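Print | E-mail

Give Them Fifteen Minutes: Bringing Back the Intermission

Speaker notes, afternoon session for independent theaters

Welcome, everybody, and thank you for coming in after lunch, which I know is the hard slot. Get yourselves settled, there are seats down front. I'm going to talk about intermissions, and yes, there is one in the middle of this talk, so hold on to your cups.
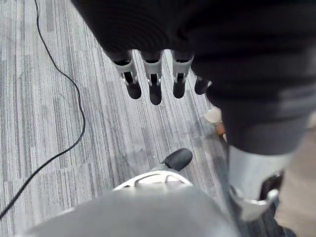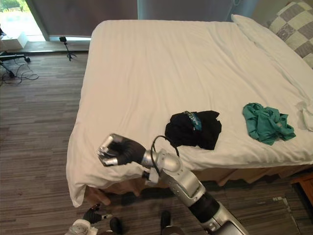
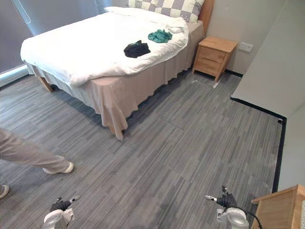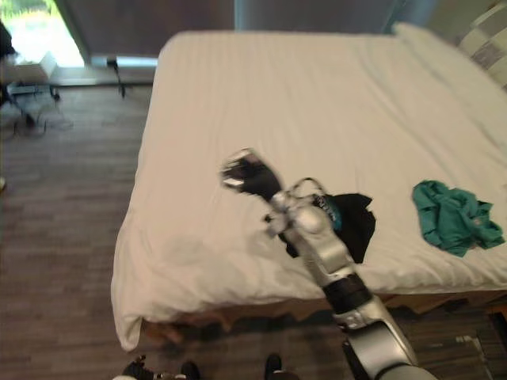 Reading time: 6 minutes

START WITH THE INDUS

I want to begin with the theater I grew up in, because it's where I got my ideas about all this, good and bad. The Indus had one screen and 900 seats, and it showed mostly imported pictures, three hours long as a matter of course. Every one of them stopped in the middle. The lights came up, the word went across the screen in big letters, and the whole house got to its feet at once. My aunt had a system for the samosa line that involved sending two cousins out early, and I was one of those cousins, so I have missed the last few minutes before the break of more good movies than I can tell you. (Pause here. If they laugh, tell the one about the cousin and the tray. If not, move along.)

What I remember is the noise in that lobby. People were arguing about the picture while it was still half finished. They were guessing. The man who tore the tickets would tell you whether you were getting warm, and he was a terrible liar, which helped. Then the bell rang and we all went back in together, and I think we watched the second half better for having talked about the first.

HOW WE GOT STARTED AT THE HEMECK

When I came to the Hemeck I had no plan to do anything of the kind. We're a much smaller house, we run new releases and a repertory series, and the last intermission in the logbook was a projector fire. But the movies kept getting longer, and I stood in the back on a lot of evenings and watched people slide out along the row bent over double, whispering sorry, sorry, sorry. They'd come back and ask the person next to them what happened. You've all seen it.

So we tried it in the repertory series first. We picked 13 long pictures and gave each one a break. Some of them were made with an intermission in the first place and it had simply been dropped over the years, so those were easy, and I'd tell anybody to begin there. For the others we wrote to the distributor and asked. Please do write and ask! It's part of your booking agreement whether you can stop the show, and the answer varies a good deal. We got more yeses than I expected, we got a few that said yes if you stop at this exact spot, and we got some flat noes, and for those we ran the picture straight through and said so on the poster.

WHERE TO STOP

This is the part I get the most mail about, so let me slow down.

Don't stop at the halfway mark just because it's the halfway mark. Watch the picture, all of it, with a notepad, and look for a place where the story takes a breath. A fade is good. A train leaving is very good. The end of a song is wonderful if you have one. The break we were proudest of came 89 minutes in, which left a second half a fair bit shorter than the first, and it worked beautifully – there was a door closing, and then dark, and I heard somebody in row F say "oh no" out loud.

The one we got wrong, I picked myself. I stopped in the middle of a dinner scene because the running time looked tidy on paper. Folks came back from the lobby with no idea who was angry at whom. I had three complaints at the box office and every one of them was fair.

Some of you will say a director didn't put a break there and we have no business adding one. I take that seriously, and I've gone back and forth on it. Where I've landed is that we announce it, we get permission, and we keep one showing of each title uninterrupted for anyone who wants it that way. That last bit costs us something, but I sleep better.

(INTERMISSION – five minutes. Ring the hand bell. Do not let the coffee people start clearing.)

THE NUTS AND BOLTS

Welcome back. Did you talk to somebody you didn't come in with? Good.

Now the dull but necessary part. Your playlist needs a cue for the house lights, and you want them up slowly, over ten seconds or so. We had Stöcker in to look at our dimmers, which had two settings, off and operating room, and after that visit the lobby got a lot less squinty. If your booth is automated, test the restart with the actual file. Ours came back once with the sound and no picture, and it was a very quiet love scene, so you could hear everybody breathing.

Ticketing: we use Clinar, and I had to add the fifteen minutes to every running time by hand, because otherwise the next show goes on sale too close behind. Put the full time on the website as well. Babysitters need to know, and so does the last bus.

Concessions: put an extra person on for the break and have the coffee poured before the doors open. Fifteen minutes is shorter than you think. And please go look at your restrooms and be truthful with yourself about the line. We opened the upstairs one, which had been holding old standees, and I'd have done it years earlier if I'd ever stood in that line myself.

WHAT PEOPLE TOLD US

We put a card on every seat with one question on it, would you like a break in long movies, and a space to write. We got 1,374 cards back over the series, and I read them all at my kitchen table. Most said yes. The nos were written harder, some of them right through the card, and I've kept those too. A good many people skipped the question completely and told me about a theater they used to go to. I hadn't asked for that, and I'd have been sorry to miss it.

(If time is short, skip to the bell story. If there's plenty, take questions here and ask for a show of hands: who has run one this year, who's thinking about it.)

Last thing. Buy a real bell. We started with a recorded chime and people took it for a phone. The one I have came from a school sale, it's dented on one side, and it carries clear out to the sidewalk where the smokers stand. I've brought it with me, and anybody who wants to ring it can come up and do so while we stack the chairs.

Print this page | E-mail this page

Related items
Talk notes: Pricing a Matinee Without Scaring Off Your Regulars
Handout: Sample letter to a distributor about intermissions
Talk notes: What Goes on the Marquee When You Run Out of E's
Subtitles and the Back Row: a short checklist
Recent: Questions from the September session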